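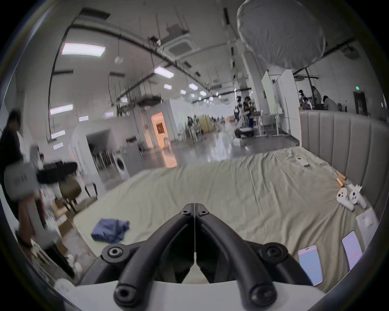
Figure 1. A bed with a wrinkled sheet and a gray upholstered headboard.

4. What people told me about making the bed

4.1 The diaries

I went into this part of the study expecting to write about tidiness, and I should own up to that before going any further. My interview guide was full of questions about who makes the bed, how often, and how they feel when it doesn't get done. Then the first diaries came back from Geltness and most of the writing was about something else, namely what the bed gets used for once everyone is out of it. People fold laundry there. They pay bills there, wrap presents, sort seed packets, eat toast (more toast than I would have guessed!), and sit on the edge for a long phone call with a sister. So the section you're reading is a good deal different from the one in my proposal.

The sample was 39 households in two towns, Geltness and Drumness, and each one kept a diary through September. I asked for a short entry whenever the bed was made, remade, or used for anything besides sleeping. Entries could run up to 500 words, and a few people took me up on that. Most wrote a line or two. "Made it badly, company coming, closed the door" is a complete entry from Drumness and I'm very fond of it.

4.2 Smoothing

One word I had to think hard about was "made." For some diarists a bed is made when the comforter is pulled up, whatever is going on underneath. For others the sheet itself has to be flat first, and a person in this second group can get pretty heated about a person in the first, especially when they're married. I started calling these top-layer makers and bottom-layer makers in my notes, and the names stuck.
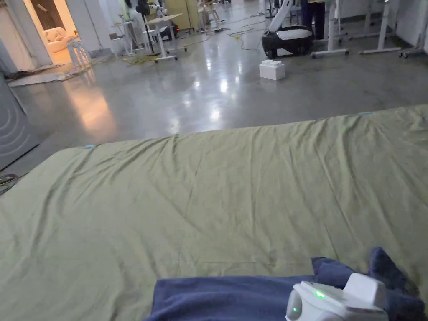

Bottom-layer makers talk about the sheet almost the way a baker talks about dough. They lift it, snap it, walk to the other side, pull, walk back. One man in Geltness wrote that he could feel a fold through pajamas and that his wife had stopped arguing the point years ago. Top-layer makers mostly wrote about time. They had a bus to catch or a kid to dress, and the comforter took four seconds. I don't think either group is lazier or fussier than the other, and I tried to keep those words out of the coding sheet altogether, though Carmela Pelligrini, who coded the Drumness diaries alongside me, caught me using "sloppy" in the margins more than once.

We coded separately and then sat down together to argue it out. The worst disagreements were over half-made beds, where one side is pulled up and the other isn't. Carmela wanted them counted as made if the diarist said so. I wanted a separate category. She won, and I now think she was right, given that the whole point of a diary is to hear what people call things themselves.

4.3 The bed as a table

I coded 104 entries as "surface use," meaning the bed was holding things or doing the work of a desk, a counter, or a shelf. Laundry was the big one. Clean clothes go on the bed because it's wide and at a decent height, and several people said they put them there on purpose so they'd have to be dealt with before anyone could lie down. (It doesn't always work. A woman in Drumness slept next to her towels for three nights running and reported each one.)
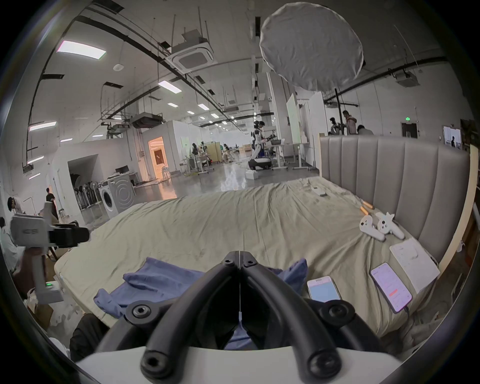
Small things came up a lot too, keys and glasses and chargers, along with the hunt for them afterward. I hadn't planned a code for losing things in the covers, and we had to go back through the Geltness diaries to add it. What struck me was how patient people were about it. Losing a shoe in the hallway got a cross little note, while losing an earring in the blankets got a whole paragraph, told with some affection, ending up with everybody on their knees.

Renters in one-room apartments leaned on the bed hardest, which fits what Testa found in her kitchen table interviews, where the only big flat surface in a home ends up with every job. I'd add one wrinkle to her account. A table gets cleared for dinner and then fills up again, but a bed has to be cleared every single night, so whatever lands on it comes with a deadline.
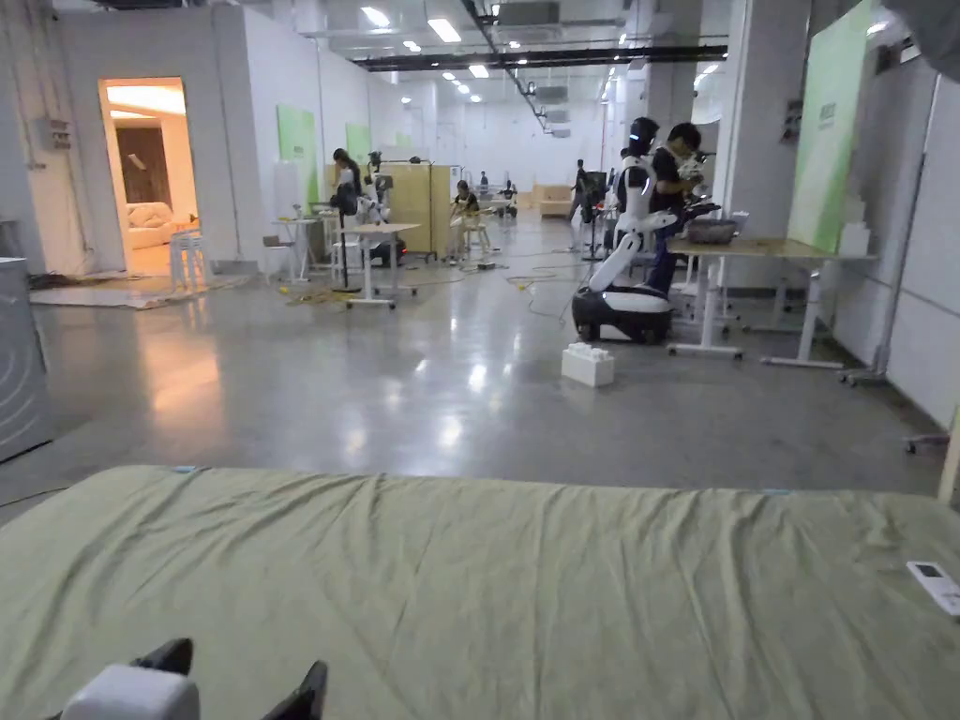

This page was last changed on October 23, 2024.

4.4 Things I would do differently

I'd ask for a sketch. Words are fine for routines and poor for where stuff sits, and I spent a lot of time puzzling over "the far side" and "my end." I'd also start with the pilot group in Trusness a month earlier, so the instructions could be fixed before the main mailing. Two of them read "remade" as "changed the sheets," and I only learned of it at the exit interviews. The Trusness diaries are left out of everything above, but the revised instruction sheet is in Appendix B.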